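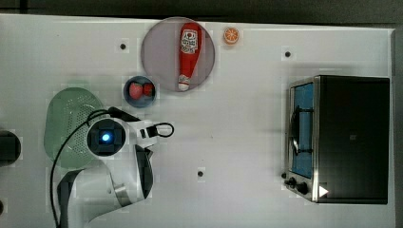
おままごとの道具、片付けの分類がどうしても決まりません

投稿者:三日目のカレー
カテゴリ:暮らし > 収納・片付け > おもちゃ
投稿日:2022年8月14日

共用のプレイルーム「グラスネス」で、おままごとの台を任されています。任されているというのは格好をつけた言い方で、前の係の人が引っ越すときに近くに立っていたのが私だった、というだけの話です。

相談したいのは分類です。

台の上には白い天板があって、お皿、水切りボウル、青い小鉢、食べ物のおもちゃがいつもなんとなく散らばっています。夕方になると私がこれを箱に戻すのですが、毎回30分かかります。おもちゃの台ひとつに30分です。自宅の本物の台所はもっと早く終わります(終わらせている、とも言います)。

なぜそんなにかかるかというと、一個ずつ手に取って悩むからです。

いま使っているのは、近所の雑貨店ラリスで買った390円のふた付きボックスです。これに前の係の人が貼ったラベルが残っていて、「やさい」「くだもの」「どうぐ」「そのほか」となっています。素直でいいラベルだと最初は思いました。

ところがケチャップです。

あの赤いボトルはどこに入れるのでしょう。原料で言えば野菜。でも容器なので道具の顔もしている。最初の週は「やさい」に入れました。すると、子どもに「トマトじゃないよ」と言われました。「どうぐ」に移すと、別の子に「たべものだよ」と言われました。それで「そのほか」に入れたところ、誰にも何も言われなくなった代わりに、誰にも見つけてもらえなくなりました。

結局、ケチャップはお皿の上に寝かせてあることが多いです。私が置いたときもあれば、そうでないときもあります。献立としてはケチャップの姿盛りということになりますが、座りがいいのは認めます。

もう一つが輪切りのオレンジです。くだものなのは間違いありません。ただ平べったいので、箱に入れると必ず底に沈みます。沈むと探すために全部出されます。全部出されると私の30分がまた始まります。それで最近は台の上に出しっぱなしにしています。お皿の横が定位置になりつつあります。なぜお皿に載せないのかと聞かれたら、お皿はケチャップが使っているからです。

いちごは問題ありません。青い小鉢に入れておくと、なぜかみんなそこに戻してくれます。理由がわかれば全部その方式にしたいくらいです。

水切りボウルは大きさが困ります。薄い緑色で、穴がたくさん開いていて、390円の箱には絶対に入りません。ななめにしても入りません。ふたを諦めれば入りますが、そうすると箱が重ねられなくなります。

聞きたいことをまとめると、

・食べ物と道具を分けるのはやめたほうがいいのか
・ケチャップはどの箱に住むべきなのか
・箱に入らないものは台に出しておいていいのか
・そもそもラベルは要るのか

なお、箱の買い替えは予算が厳しいです。予算というのは私の財布のことです。390円を何個か足すくらいならどうにかなりますが、おしゃれな木製の棚をすすめられても拝むだけになります。

ご家庭のおままごとと違って、遊ぶ子が毎回変わります。「この子はここに戻す」というしつけ方式は効きません。初めて来た子が、初めて見た状態で、なんとなく正しく戻せる形が理想です。理想が高いのは自覚しています。

あと、天板の丸い穴のことも書いておきます。気になる人がいると思うので。小さいものを通そうとする子は一定数います。そういう年頃なのだと思っています。

いまの台の上はだいたいこういう具合です。バナナが鉢に落ち着いているのは良いほうで、カップが横倒しなのは普段どおりです。

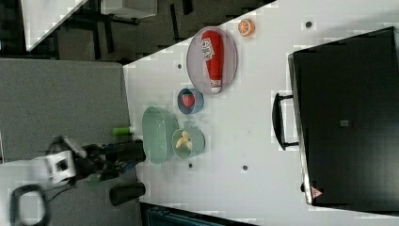

もちもち南蛮:横から失礼します。分類の前に確認なのですが、遊ぶ子の年齢はどれくらいでしょうか。字が読める子が多いのか、読めない子が多いのかで話がまるで変わると思います。うちはひらがなのラベルを張り切って作って、読める子が一人もいなかったことがあります。読めるのは私だけでした。

三日目のカレー:ありがとうございます。ほとんどが字を読む前の子です。いま書いていて気づきましたが、あのラベルは大人のために貼ってあったのですね。そしてその大人が一番迷っています。

もちもち南蛮:お察しします。回答は詳しい方にお任せします。

回答

投稿者:つけおき

全部ひとつの大きい箱に入れればいいのでは。

うちはそうしてます。片付けは一瞬です。

投稿者:三日目のカレー(上の回答への返信)

ありがとうございます。潔さに心が揺れました。ただ、一瞬で片付けたものは一瞬でひっくり返されますよね。そのあとはどうされていますか。

投稿者:つけおき

見ないようにしてます。

投稿者:クリスーラ・ヴラホプロス

こんにちは。私も以前、子ども向けの部屋でおままごとの棚を2年ほったらかし、そのあと慌てて直した者です。うまくいった部分と、今もうまくいっていない部分を正直に書きます。長いので、お茶を用意してください。

まず、食べ物と道具を分けるのはおすすめしません。

大人はどうしても材質や種類で分けたくなります。スーパーの売り場がそうなっているからだと思います。でも遊んでいる子は売り場を作っているのではなくて、ごはんを作っています。ごはんを作る人の手元では、いちごと小鉢は同じ仲間です。ケチャップとお皿も同じ仲間です。

いちごだけがきちんと戻ってくるのは、たぶん小鉢に入った姿が「できあがり」に見えるからです。片付けたのではなく、配膳が済んだのです。子どもは片付けはしませんが、配膳はします。ここを利用しない手はありません。

そこで私がやったのは、箱を種類ごとではなく場面ごとにする方法です。具体的には次のようにしました。

洗う場面。水切りボウルが主役です。丸ごとの野菜や果物はここに入れます。水切りボウルは箱に入れるものではなく、これ自体が箱だと考えてください。390円の節約にもなります。

切る場面。輪切りになったものはこちらです。うちは浅いトレーを使いました。オレンジが沈むというお話がありましたが、平たいものを深い箱に入れれば沈みます。うちでは輪切りのレンコンが冬の間ずっと行方不明で、春の大掃除で発見されました。深い箱をやめて浅いものにしたら、それきり失踪者は出ていません。

火にかける場面。お鍋とフライ返し、おたまの類です。これは鍋に道具を立てかけるか、突っ込んでおくだけで十分です。見た目がだらしないと言われたこともありますが、本物の台所だってコンロのそばに立ててあるでしょう。

食べる場面。お皿、小鉢、カップ、そしてケチャップ。

ええ、ケチャップはここです。食卓に出すものですから。冷蔵庫に住んでいるという異論は認めますが、うちには冷蔵庫のおもちゃがなかったので議論になりませんでした。お皿の上に寝かせておくのも、私は賛成です。空のお皿は何も教えてくれませんが、ケチャップの載ったお皿は「ケチャップはここ」と教えてくれます。ラベルよりよほど働き者です。

次にラベルですが、字のラベルは剥がしていいと思います。前の係の方への義理があるなら、箱の底に貼り直しておけば角が立ちません。私はそうしました。

代わりに、絵を描くのも写真を貼るのもやってみましたが、結果はまちまちでした。絵はまず私の画力に問題があり、ナスがクジラとして理解されました。それ以降、クジラのぬいぐるみがその箱に入るようになりました。正しい片付けです。こちらが間違っていたのです。

写真は絵よりましですが、おもちゃが一つ欠けたり増えたりするたびに撮り直すことになります。最初のうちは楽しくて、そのうち面倒になります。今は写真もやめて、見本をひとつ入れておくだけにしています。バナナが入っている鉢にはバナナが戻ってきます。空の鉢には何でも入ってきます。靴下も入ってきます。

箱に入らないものを台に出しておいていいかという点は、いいと思います。ただし場所は決めてください。大きいものは台の端のほう、小さいものは真ん中寄り、というくらいの緩い決め方で足ります。大きいものを真ん中に置くと、みんなそれをどかすところから始めるので、どかした先がその日の定位置になってしまいます。

うまくいっていないことも書きます。

カップです。どの場面に入れても、カップは必ずよそへ行きます。お茶を飲む、水をくむ、砂を運ぶ、電話になる、帽子になる。用事が多すぎるのです。うちではもう、カップには住所を与えていません。最後に拾って、近くの空いているところに置きます。

それから、場面で分けるやり方は大人の交代に弱いです。私が休んだ日に代わりの人が来て、帰ったあと見てみると、親切にも全部を色別に並べ替えてくれていました。大変きれいでした。虹のようでした。翌日、誰も何も見つけられませんでした。ですから、大人向けのメモを一枚だけ、子どもの目の高さより上に貼っておくことをおすすめします。

30分という時間については、ひとつずつ悩まなくなれば短くなるはずです。どれだけ短くなるかは約束できません。私は短くなった分の時間で別のおもちゃの仕分けに悩むようになったので、合計ではあまり変わっていません。

投稿者:三日目のカレー(上の回答への返信)

お茶を二杯飲みながら読みました。配膳はするが片付けはしない、というところで膝を打ちました。うちの家族もそうです。

さっそくケチャップを「食べる」の仲間として正式に認めることにしました。お皿の上にいたままなので見た目の変化はゼロですが、私の気持ちがぜんぜん違います。昨日まで散らかっていたものが、今日からは収納です。

ひとつ質問させてください。うちのは水切りボウルとカップとフライ返しが、そろって同じような薄い緑色です。もともとセットだったのかもしれません。同じ色のものが「洗う」「食べる」「火にかける」に分かれていて、子どもは混乱しないでしょうか。色でまとめたくなる気持ちは、交代の方の虹を笑えないくらい私にもあります。

投稿者:クリスーラ・ヴラホプロス

混乱するのは大人だけだと思います。うちでは緑のフライ返しが緑の水切りボウルに入っていたことも何度かありましたが、聞いてみると「洗ってる」とのことでした。筋が通っていました。

色がそろっているのはむしろ助かります。台のどこに何があっても、なんとなく片付いて見えますから。迷ったら、持つところのある道具は鍋のほうへ寄せてください。それだけで残りはだいたい決まります。

投稿者:三日目のカレー(補足)

やってみた報告です。フライ返しはお鍋に入れました。柄が斜めに出ていて、たしかにだらしないのですが、遠目にも料理中という感じがして、わりと気に入っています。水切りボウルは左寄り、青い小鉢にはいちご。オレンジは浅いトレーが見つかるまで、お皿の隣に仮住まいです。カップは住所不定でいいとのことでしたので、水切りボウルの近くにそっと置いて、深追いしないことにしました。 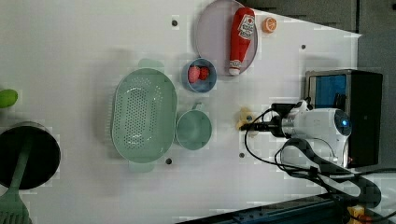 そのほかの回答

投稿者:収納検定は落ちました

もう解決に向かっているようなので、箱のことだけ。

ふた付きの箱は、ふたを捨ててしまうのが早いです。ふたがあると、子どもはまず開けて、そのふたをお盆にします。お盆になったふたは帰ってきません。うちでは通販のジットンの浅型ケースを使っていましたが、ふたは全部、押し入れの奥で静かに暮らしています。

重ねられなくなるのが嫌だとのことですが、おままごとの箱は重ねないほうがいいです。下の箱の中身は、遊ぶ側にとっては存在しません。全部が横に並んで、上から中が見えるのが一番です。場所が足りなければ、箱を減らすのではなく中身を減らします。

中身を減らすのは寂しいと思われるかもしれませんが、しまっておいて入れ替えるだけです。うちは10月に夏野菜をごっそり引っ込めて、きのことさつまいもを出しました。それだけで新しいおもちゃを買ったような騒ぎになりました。さつまいもは前の年からずっと箱の底にいたものです。

目安としては、食べ物は台の上に出して下の天板がちゃんと見えるくらい。天板が見えなくなったら多すぎます。足りないと怒られたことは一度もありません。足りなければ積み木がコロッケになるからです。

それと浅いトレーは、買わなくてもお菓子の缶のふたで足りますよ。縁が低くて、輪切りのものには丁度いいです。ただ、音がします。落とすとかなりの音がします。お昼寝の部屋が隣なら、布を一枚敷くか、素直に390円を払ってください。

投稿者:三日目のカレー(上の回答への返信)

ふた、捨てる決心がつかないので押し入れ送りにします。前の係の人の「そのほか」の箱も一度空けてみました。中から出てきたもの:洗濯ばさみ、どこかの鍵、乾いたどんぐり、王冠のかけら。食べ物は入っていませんでした。ケチャップをあそこに入れていた時期のことは反省しています。

投稿者:収納検定は落ちました

鍵は早めに持ち主を探したほうがいいと思います。

投稿者:三日目のカレー

物置の鍵でした。春から皆で探していたそうです。

投稿者:つけおき

やっぱり大きい箱ひとつでよくないですか。

ベストアンサーへのお礼

投稿者:三日目のカレー

クリスーラ・ヴラホプロスさんの回答をベストアンサーにさせていただきます。収納検定は落ちましたさんの「天板が見えるくらい」も壁に貼りました。つけおきさんも、ぶれない姿勢に励まされました。

報告をもう少しだけ。大人向けのメモは次の文面にしました。同じことで困っている方がいたら使ってください。

「ケチャップはお皿の上で結構です。
いちごは青い小鉢へ。
丸ごとのものは水切りボウル、平たいものは浅いトレー、柄のあるものは鍋のそば。
カップは見つけたところの近くで構いません。
色で並べないでください。気持ちはわかります。」

最後の行は要らないのではと言われましたが、残しました。

オレンジの輪切りには缶のふたを用意しました。きれいに載せておいたところ、最初に来た子がオレンジを降ろして天板に置き、ふたを持ってどこかへ行きました。いまのところオレンジは前と同じ場所にいます。ふたのほうを探しています。

この質問は解決済みです。コメントは引き続き受け付けています。

コメント

ゆず胡椒まみれ:ケチャップの隣にマヨネーズが来たらどうしますか。うちは先月から二本体制で、お皿が足りません。

三日目のカレー:考えたくないです。お皿をもう一枚でしょうか。

もちもち南蛮:穴に小さいものを通す件、うちは台の下に受け皿がわりのかごを置いたら、かえって人気が出ました。ご参考までに。止めたい場合は参考にしないでください。

三日目のカレー:かご、置きました。夕方にそこを見れば全部あるので、だいぶ楽です。

関連する質問
・おままごとの野菜についたクレヨンの落とし方
・ニスタリの面ファスナー付きおもちゃ、くっつかなくなったら寿命ですか
・子どもが積み木をコロッケだと言って譲りません
・お菓子の缶のふたを静かに使う方法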